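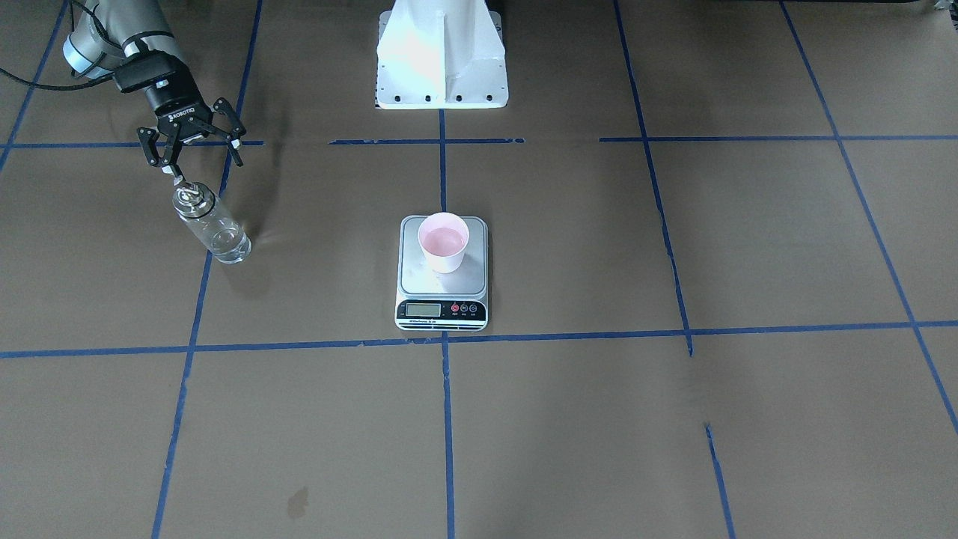
One of you wrote in to ask whether the walking book is ever going to be finished, and whether the chapter on keeping silence had survived. Yes to both, I'm glad to say! My co-author and I spent two long days at Gustel with the draft spread over the kitchen table, reading it aloud to each other (I do recommend this, though your throat suffers), and we came home with 297 pages and a much kinder ending.

The silence chapter is shorter now. I'd let it ramble - I do ramble - and five pages on breathing was more than anybody needed. The manuscript goes to Prider next, and they hope to print 1000 copies in April. Before then I still have the notes to check, and a long letter to write to my sister, who wants to know if she's in it.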